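Print | E-mail

Plamthorpe Field Names: README

Version of June 8, 2026. Compiled by Valeriano Cordero.

What this is

A table of field names from the parish of Plamthorpe and the strip of Fevham that used to belong to it. There are 106 fields in it so far, each with every spelling I could find, the source for each spelling and, where someone still uses the name, a note of how they say it. I started with the hedge behind my own house (Cuckoo Pightle, what a name!) and have been happily lost in it ever since.

Please take it, use it, put it on a map, name your band after one of them.

Files

fields.csv has one row per field
spellings.csv has one row per spelling per source
speech_notes.txt holds the pronunciations, in ordinary letters and no phonetic symbols
sources.txt lists the maps, sale papers and letters, with my short codes for them

The two CSV files join on field_id. Everything is UTF-8, with commas between columns and dates as year only.

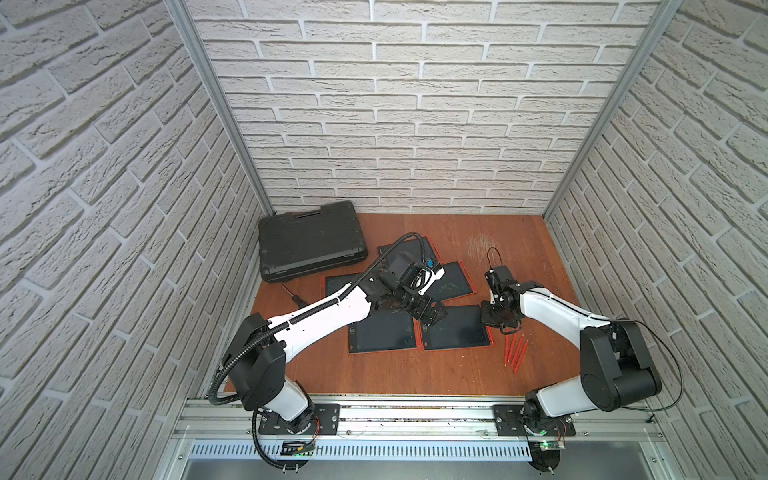
Table with closed black case, brick-textured walls behind.

Columns in fields.csv

field_id: a letter for the parish (P or F) and a number. Numbers aren't reused, so there are gaps where I merged two fields that were really one.
name_now: the name in use today, or blank.
name_oldest: the earliest spelling, copied exactly, including the odd ones. Sower Leas is in there as Sowerlese, and I have left it alone.
use_then: arable, meadow, pasture, wood or "not said".
meaning: my best reading. A question mark means I'm guessing, and there are lots of question marks.
certainty: a score from 1 to 5, where 5 means that the map, the papers and the farmer all agree. It's a lovely feeling when they do.

Where the names come from

Most are from the Rathore papers, a bundle of leases and sale notices that came out of the old estate office. The handwriting is gorgeous and very hard going. A long s looks just like an f, which is how Sheep Slaight spent years on one list as Sheep Flaight. The rest came from talking to people at gates and in kitchens. If a name has only ever been spoken I've put "oral" as the source and spelt it as it sounded to me.

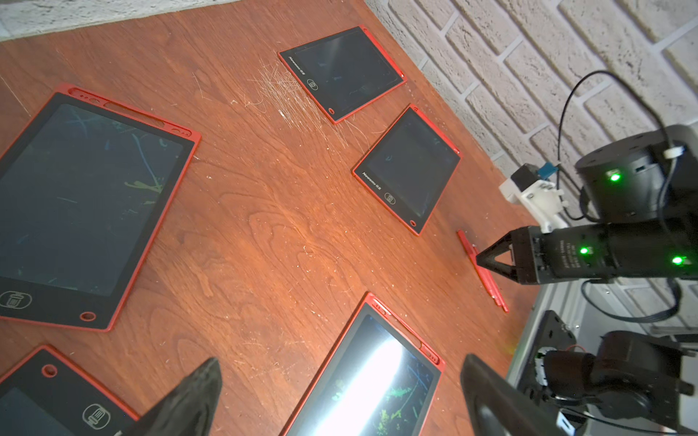
Spoken names are the part I love most, and the part most likely to be wrong. Two brothers gave me Hunger Hill and Hanger Hill for the same slope. "Hanger" would be a wood on a steep bank, and "hunger" would be poor soil, and both fit! They are both in the table with a certainty of 2.

Known problems

Up to 20 of the Fevham fields may sit on the wrong side of the brook, where its course was moved.
I have 12 names with no place at all. They have an id but no grid reference.
"Acre" in a name says very little about size. Please don't work out areas from it.

Opening the files

Any spreadsheet will do. I use Privunitz, which likes to turn "3 Acres" into a date, so import that column as text.

Corrections

Very welcome, especially from anyone who has worked the land there. Send the field_id, the change and where you heard or read it. I add new names each March, after the hedges are cut and before the lanes get busy.

Print | E-mail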